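Cimwood Masking Paper, Brown, Roll

Item group: Surface protection
Roll length: 30 m
Sold by: roll or carton

Cimwood is an uncoated brown paper for covering benches, counters and work tables during painting, gluing and light assembly. It is wound on a plain cardboard core and fits the Gilance wall dispenser without an adapter. The paper unrolls with the smoother side facing out. Either side may be used.

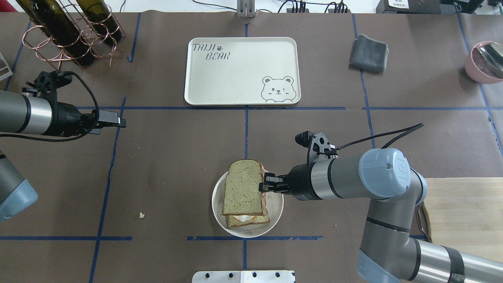 Cut the sheet 30 mm longer than the table at each end and let it rest flat before fixing. Solvents and thin oils will pass through a single layer, so use two layers for stains and varnish. Tape can be applied straight to the paper to mark out work areas, as with the dark blue strips dividing the brown covering into rectangular zones. Lay the long strips first and press from the middle outward. Low-tack tape can be lifted and moved once; after that it tends to pull fibers.

Store rolls upright in a dry room. Paper kept in damp conditions will ripple when taped down and should be left indoors overnight before use. Do not use as a baking liner or for direct contact with food.

Carton orders ship from the Okovby warehouse. Current stock is 176 rolls, with the next delivery due in November. Orders above 2,000 rolls are quoted separately. Cut sheets are available from Obradović on request, minimum one pallet.

Technical questions: Teodora Angelovski, product desk

Related items: Gilance wall dispenser, spare cutter blade, low-tack tape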